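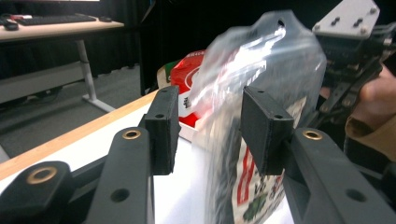

Which end of the antenna feedline picks up the hum on 40 meters? The shack end. Moving the choke from the feedpoint to the back of the Gesten made it drop right away, and moving it back brought it up again.

Bench notes, Gesten transceiver, 9/26/26. Supply at 13.8 V, dummy load first, then the wire. Receive current is 85 mA with the display light off. Output on 40 is 5 watts into the load and a little less on 20. The sidetone still clicks at the start of each dit. I swapped the coupling capacitor and it made no difference, so the old one went back in.
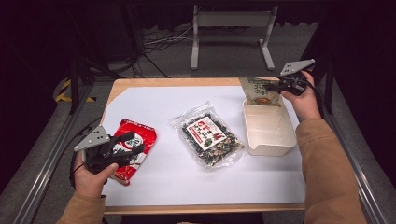 Red bag on the white table, a gripper in each hand.

Keyer memory works at 16 words per minute but drops the last character if the paddle is touched early. Rodrigo Baptista saw the same on his Tedesco in May and fixed it with a longer debounce. Will try his value next.
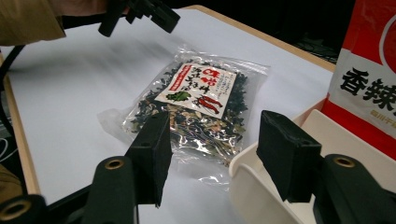
Page last changed: 9/26/26, rev. 213

Still to do: re-peak the 20 meter filter, find the short BNC jumper, write to Wudent for the missing knob. The Weldale tuner stays out of line until the hum is sorted – one thing at a time.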